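Can a machine do the boring jobs yet?

I get asked this a lot, mostly by people who are tired of folding towels. 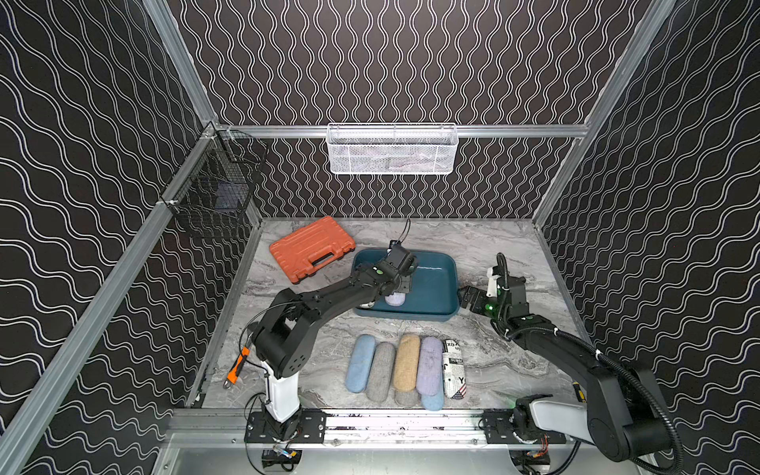 My short answer is still no, or maybe "some of them, slowly." I've been following home and shop robots as a hobby for a few years, and I keep a notebook where I write down every chore I'd like to hand over. It's a long list. Emptying the dishwasher is on it. So is matching socks, and so is putting small things into the right box, which takes up more of my life than I'd like.

I used to work in the back room of an optician's in Pollberg. When a delivery came in, you opened the carton, took out the glasses cases and sorted them into trays for the front counter. We had plain ones, gray ones, and printed ones that people bought as gifts. A big delivery was 400 cases. It was easy work and I was bored by the second carton.

So sorting cases is my test when people talk about robots doing real work. A pair of arms can pick up a glasses case. I don't think anyone doubts that now. A case with a fabric cover is a friendly thing to grab. It has rounded ends, it doesn't break if you squeeze it a bit too hard, and it's about the right size for a two-finger gripper. Putting it in a tray is harder than it sounds. Cases roll. If they're lying on top of each other, moving one can shift the next one, and then the arm has to look again before it reaches.

A person does all of that without thinking. I could talk on the phone and sort at the same time.

I went to an open day in Zornport in August and watched a two-arm setup doing this sort of job. I wrote down 87 tries before my coffee ran out. Most of them went fine. The ones that didn't were dull failures, a case that slipped or landed crooked. One arm waited a long time for the other to get out of the way. I wouldn't have minded that from a coworker on a slow afternoon, but a shop would mind it.

The bigger problem for me is everything on either side of the job. Somebody has to open the carton and cut the tape. Somebody has to take the packing paper out and set the tray where the arms expect it. When the tray is full, somebody has to carry it to the counter. If a person is standing there for all that, you haven't saved much of their day.

At home it's worse. My kitchen counter never looks the same two mornings in a row – there's mail on it, or a bag, or half a loaf of bread. A workbench with the same tray on it every time is a much kinder place for a machine.

I do think it's getting better. Last year I gave the chores in my notebook a score from zero to 10 for how close they seemed. Sorting small items into a tray got a four. I've moved it up to a six. Folding towels went from a three to a five. Cleaning the bathroom is still a zero and I don't expect to change that soon.

Next up is vacuuming stairs, if I can find anybody who's really trying it. I have 20 chores left to go through, and I'll post the full list with scores once I've typed it up.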